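Remote Driving and Demonstration Sessions: Frequently Asked Questions

Karam Learning Programme, Disotitz

The answers on this page are intended for people who have been invited to take part in demonstration sessions, and for partner organisations considering whether to host them. They apply to sessions held at the Disotitz and Wiltwood sites. Participants at Flinuvton should refer to the separate sheet issued with their invitation.

What is a demonstration session?

A session in which a person carries out a task with a robot while the movements are recorded. The recordings are later used to train the robot to perform the same task without help. The programme runs two kinds of session. In the first, the participant takes hold of the robot's arm and moves it through the task by hand. In the second, the participant controls a wheeled robot from a desk, using a hand controller and a screen.

Do I need previous experience?

No. Most participants have never worked with a robot before. Each person receives a short period of instruction and may practise for as long as they wish before any recording begins. Experience with video games is neither required nor, on the evidence of past sessions, of much help.

How long does a session last?

A booked session consists of 14 recorded attempts, with a break after the seventh. Participants may stop at any time. Attempts completed before that point are kept unless the participant asks for them to be removed.

What happens if I make a mistake?

Please carry on and recover as you would naturally. A recording in which the robot drifts towards a wall and is steered back is of real use to the programme. If you wish to abandon an attempt, press the grey button once and tell the session leader. Abandoned attempts are stored separately and are not used for training unless they have been reviewed.

Should I move quickly or slowly?

At an even pace that you can keep up comfortably. In hand-guided work, avoid pausing in mid-movement to think; it is better to decide on the whole movement first. In remote driving, participants are asked to slow down before a turn and to complete the turn before picking up speed again.

May I guide the arm with both hands?

Yes. Place one hand at the wrist and the other below the elbow joint. Please do not pull on the cables, and keep hair and loose sleeves clear of the joints. Rings and bracelets should be removed before the session.

Why does remote driving begin in simulation?

All new drivers complete their first course in a computer-rendered setting. This allows the session leader to repeat the same route under the same conditions for each person, and it removes any risk to the public or to the equipment. Drivers who complete the course may be invited to control a robot outdoors at Wiltwood, under supervision.

What will I see on the screen in simulation?

The setting is a built-up one, with paved ground between buildings. Light and shade are rendered as well as surfaces, and drivers should expect to pass from one to the other.

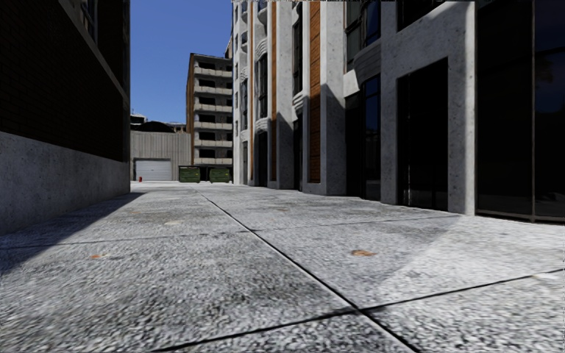
Simulated setting: concrete paving between a brick building and a concrete building, in clear weather.

Should I steer around shadows and marks on the ground?

No. Shadows, stains and changes in the colour of the paving should be driven over in the normal way. If a driver swerves to avoid a shadow, the robot may learn to do the same. Joints between slabs may also be crossed, at a steady speed. Walls, bins, kerbs and posts must be given a clear margin on all occasions.

Is there a delay between the controller and the robot?

A slight delay is normal when driving outdoors. If it becomes noticeable, release the stick and wait for the picture to settle. The robot stops by itself when the connection is lost. Drivers should not try to correct for the delay by steering early.

What is recorded?

The position of the controller or arm, the movement of the robot, and the view from its cameras. In simulation, the rendered view is stored in place of camera footage. The programme does not record participants' voices or faces. Each person is given a number, and names are held apart from the recordings.

How many recordings have been made so far?

The current collection contains 597 accepted attempts from 38 participants. Both figures cover simulated driving only and will next be revised in January.

Can my recordings be withdrawn?

Yes, on written request, quoting your participant number. Recordings are deleted from the collection and left out of all later training. It is not possible to remove their effect from a model that has already been trained.

Who may take part?

Anyone aged 18 or over. Participants who wear glasses should bring them. Seats are adjustable, and the controller can be set up for left-handed use if this is requested when booking. Those who are prone to motion sickness are advised to choose hand-guided sessions.

How do I book or change a session?

Bookings are made through the link in your invitation. Changes may be made up to 3 working days beforehand by replying to the confirmation message.

Page last revised: Sat 4 July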